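Arm drops the part when a joint faults — anyone else had this?
Robot Builders Board > Faults and Safety
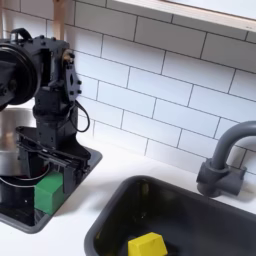
Page 2

kistley_bench wrote:
Picking up from the last page. The job is moving colored blocks between the two sinks on our kitchen test counter. Green cube and small sink on the left, yellow block in the big sink on the right. The arm runs fine for a while, then the elbow joint throws an overcurrent fault, the driver cuts power to everything, and the arm sags. If the gripper is over a basin when it happens, it goes into the rim. Twice now it has come down hard enough to crack a finger.

The log for the last one shows the fault at cycle 188. Supply is a Dendov 24 V unit. Controller is the Basten board with stock firmware.

gravelpath wrote:
What is the current limit set to on the elbow? And is it the same joint every time?

kistley_bench wrote:
Same joint every time. Limit is at the default. I haven't touched it.

Danish Magsi wrote:
Raise the limit a little and see if it goes away. The default on those boards is low for an arm with a heavy gripper. I ran mine 40 percent over for months and never had a problem.

Filippos Stergiou wrote:
I would not do that first. The limit tripped for a reason and you don't know the reason yet. If a cable is pulling at the end of travel or a collar is rubbing, more current only means it pushes harder before it stops. Around people that's a bad trade.

Look at your cable first. The black one makes a big loop out to the right of the arm. How close does that get to the faucet when you swing over to the right-hand sink?

kistley_bench wrote:
Close. I've watched it brush the lever once or twice. I didn't think it could load the joint that much.

Filippos Stergiou wrote:
It can if it hooks. Tie it in closer and run the same cycle with nothing in the gripper. Log the elbow current the whole way.

Danish Magsi wrote:
A cable brushing a faucet lever isn't going to trip an overcurrent. You'd hear the faucet move.

gravelpath wrote:
Leaving the cause aside, the part that worries me is the sag. One joint faults and the whole arm loses power. Who thought that was a safe state? There should be a brake on the shoulder, or at least a hold mode for the joints that are still healthy.

Danish Magsi wrote:
Power off is the standard safe state. If you keep torque on after a fault and somebody has a hand in the sink, you've pinned them.

gravelpath wrote:
And if somebody has a hand in the sink and the arm falls on it? Power off is only safe if gravity isn't part of the problem. Here it is.

Filippos Stergiou wrote:
Agree with gravelpath on this one. Triantafyllou sells a brake that fits behind the shoulder motor, but check your clearance to the wall. Until you have something like that, keep hands out of both basins while it's live, and put the stop button where you can reach it without leaning over the counter.

kistley_bench wrote:
Update. Tied the cable in and ran it empty. It got to 700 cycles with no fault and I stopped it there. Elbow current is flatter on the swing to the right. Then I put the block back and had one fault after lunch, so the cable was part of it but not all of it. That fault came on the lift out of the big sink, before the swing starts.

Danish Magsi wrote:
So it's the load. Raise the limit.

Filippos Stergiou wrote:
Or a finger is catching the rim on the way up. Add some height to the lift before it turns and run it again. Post the log either way.

kistley_bench wrote:
Will do. Limit stays where it is for now. Brake is on order.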